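# Clendero wrist coupling kit

I wrote this page because the leaflet in the box covers the bolts and stops there. We sell the kit for $499, with the coupling, the bolts, two spare cable clips and a hex key that I'd throw in a drawer and replace with a decent one. The hand and the arm aren't included!

The coupling is the silver part between the arm and the hand. It weighs 157 grams, so if you're coming from the older Pledmont adapter you'll need to change the tool weight in your arm settings before you move anything. I forgot once and spent most of a Thursday blaming the elbow belt (the belt was fine).

Fitting goes like this:

1. Power down and support the hand – it's top-heavy once the last bolt is out.
2. Seat the coupling on the arm side and start all the bolts by finger.
3. Tighten crosswise, a little at a time.
4. Add the hand, then route the cable with a generous loop at the wrist.
5. Power up, set the new tool weight and run the joints slowly, one by one.

After that I go straight to cups. A pour asks for a lot of wrist roll, and any play in the coupling shows up at the rim long before you'd feel it by wiggling the hand.
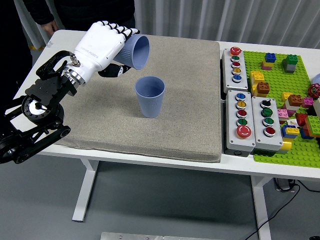
*Pour check with two ribbed cups on the felt pad.*

I like a thick pad under the cups while I'm setting heights. If you take the pad away later, teach the table height again, and do it with the hand well clear. Start your approach low and slow, and watch the fingertips as well as the palm.

For upkeep, I check the bolts after the first 36 hours of running and then every August when the whole cell gets its cleaning. Wipe the mating faces with a dry cloth, no grease. If you hear a click when the wrist reverses, look at the cable clips first, then the bolts. Aidoo clips fit too, though they're a bit stiff to open. 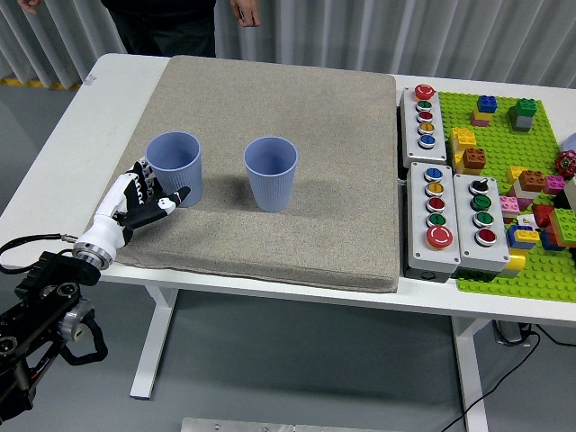
**Do I have to recalibrate the fingers after changing the coupling?**

Only the tool weight and the wrist zero need redoing; the finger settings stay in the hand.

Spare bolt sets ship from our Clolholm shelf, and the bag has enough for two full changes. Keep the old bolts out of it, they look exactly the same.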